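Koltska tabletop pushing kit: notes and data card
Revision of 8 July 2019

What this is

A README for the recordings we made while reviewing the Koltska tabletop kit, sold through Porkmont. The kit is marketed as a complete station for language-guided pushing: you type "move the blue triangle next to the red star" and the arm is supposed to do it. We had one on loan from February and decided that if we were going to write a review, we might as well release the recordings it rests on.

Read the problems section before you train anything on this.

Contents

1,525 episodes, each one a short pushing task with a typed instruction, camera images, arm positions and an operator's success label. Episodes sit in two folders:

teleop/ was driven by hand. Use this one first.
policy/ was driven by the model that ships with the kit. Failures are kept. Porkmont's own sample set leaves them out, which makes the sample set look a good deal better than the product.

Each episode folder holds images, a states file, and a small text file with the instruction and the label. The states file is plain CSV. The vendor format needs the vendor's reader, and we got tired of it.

The setup

The kit pushes and does nothing else. There is a rod on the end of the arm, no fingers, and the brochure's phrase "general manipulation" should be read with that in mind. Blocks are small, brightly colored wooden shapes, stars and cylinders among them, and they get shoved across a maple board that sits on a perforated table. 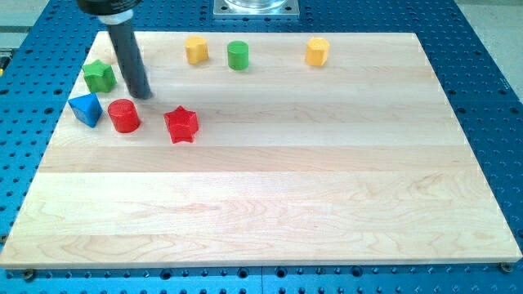 Porkmont says the work surface "needs no calibration." We recalibrated three times during the loan. When the calibration drifts, the rod comes down a little off from where the software believes it is, and a push meant to be straight turns the block instead. Stars suffer most, because a small error puts the rod on a different point. If you see the reported rod position disagree with the images, trust the images.

Known problems

Success labels in policy/ were given by whoever was at the desk. "Next to" was never defined by the vendor, and our operators did not agree on it. We relabeled a portion after writing down a rule, but the older labels are still in there. The label_version field tells you which is which.

Instructions are repetitive. The kit suggests them from a template, and people accept the suggestion.

Lighting was whatever the room had. Shadows move between sessions.

Comparison with the Trorkgate kit

People keep asking. We had that one too briefly to publish recordings, so take this as opinion: setup was slower, the manual was better, and the logs opened without special software. We would want a longer loan before recommending either.

License and contact

Free for research use with attribution to the Quaye bench review. Please report broken episodes through the issue tracker, with the episode number. Questions about pricing or warranty go to Porkmont. We don't sell the thing.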